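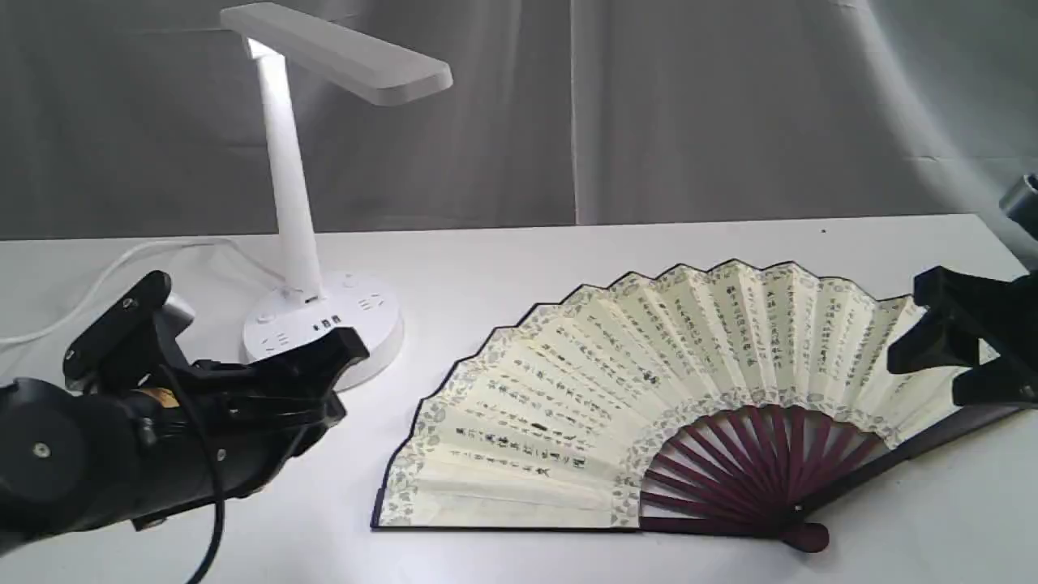 Kindar abre en Altedgate un centro de mantenimiento para aviación ligera

Kindar pondrá en marcha en octubre un taller de 756 metros cuadrados en el aeródromo de Altedgate, destinado a ultraligeros y monomotores de escuela. El centro hará revisiones de célula, motor y hélice – también de paracaídas balísticos – y prevé atender unas 400 aeronaves al año.

«Los aeroclubes de la zona pedían plazos más cortos», explica Bernardo Torres, director técnico.

Contacto de prensa: Salamatu Annan, Kindar.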